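Hi, and welcome to Vistwood! I started this site from a spare desk in Botonley because I kept pestering my friends about phones — launch rumors, leaked specs, battery claims that sounded too good — and they begged me to write it down somewhere else.

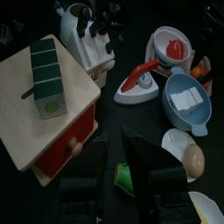
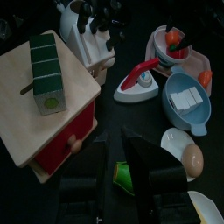
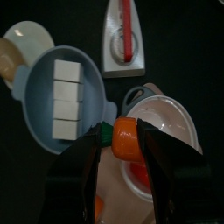
Filed under: About

So far I've posted 123 hands-on reviews, and 871 of you get the Tumness newsletter (thank you!!). I buy most handsets myself and carry each one for at least two weeks before I say a word. Got a tip, or a phone you want me to try? Write to me through the Palacios contact form — I read everything.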